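Robot arm takes on the night loading at Brovirdale test lab

Staff at the Brovirdale materials lab in Trollton have a new colleague on the bench, and by all accounts the early shift is already a happier place for it.

Since April the lab has been using a robot arm, nicknamed Nieto, to load and unload sample trays on one of its testing lines. The job used to fall to whoever was on at six in the morning, and it was nobody's favourite. Each tray had to be lifted out, checked against a list, put in the rack and replaced with the next one, over and over until the day's batch was through. On a busy Thursday that could eat up most of the morning.

Now the trays go through overnight, and the people who come in at eight start their day with results to read.

"I did that loading for years and I can tell you exactly which bit of my shoulder it lives in," said Gangadharan Unnithan, the senior technician who has led the change. "What I like most is walking in, putting the kettle on and having something interesting to look at straight away. We're doing the part of the job we trained for!"

The lab checks building materials for firms across the region, mostly sealants, coatings and adhesives. It has handled 3,892 samples since the arm went live, 281 of them in a single week when two large contracts landed together. That week would once have meant weekend working. This time everyone went home on Friday as normal.

Getting there took patience. Before anything was bolted down, the team worked out each new layout in a computer model, using a package called Prultska, and moved the arm and the equipment about on screen until the reach looked right. Several of the technicians had never touched this kind of software. They were given time off the bench to learn it, and three of them now draw up the layouts themselves. 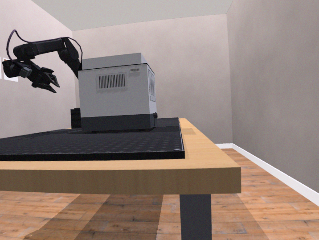 A simulated view of a bench layout, with the arm's gripper open beside the white unit.

The modelling has changed how the group talks about its own work, Mr Unnithan said. Questions that used to be settled by shoving a heavy table across the room on a quiet afternoon are now settled with five people round a monitor, arguing cheerfully about cable runs and whether a lid can be reached from the left.

"You find out who has strong opinions about where things go," he said. "It's everybody."

No jobs have been lost. The lab has 21 staff, the same number as before, and managers gave a written promise at the start that the arm would not be used to cut posts. What has changed is how the hours are shared out. The six o'clock start has gone altogether for the testing team, which has made a big difference to parents doing the school run and to those who come in by bus from the far side of Trollton, where the first service was always a gamble.

There have been grumbles too, and the team is open about them. In the first fortnight the arm stopped several times in the night when trays had been left slightly crooked in the rack, and staff arrived to find half a batch untouched. A small guide rail, made in the lab's own workshop, has mostly sorted that out. Some of the longer-serving staff also say they miss the chat that went with the early loading, when two or three of them would be in the building before the phones started. A shared breakfast once a week has been brought in, and the bacon rolls are well attended.

Training has been the other big shift. Eight people can now restart the arm, clear a fault and change its routine, and each has had a small rise in pay to match. The newest of them joined the lab straight from college last summer and wrote the routine that runs on the line at present. Her colleagues are delighted, and a little put out at how quickly she did it.

Next on the list is the curing room, where samples have to be turned at set times through the day and night. At the moment that means an alarm clock and a rota. Layouts for a second arm are being tried out in the model, and the whole team has been asked to put forward ideas before anything is ordered.

Mr Unnithan already has his. He would like the new one to stand on the other side of the door, so that he can get to the sink.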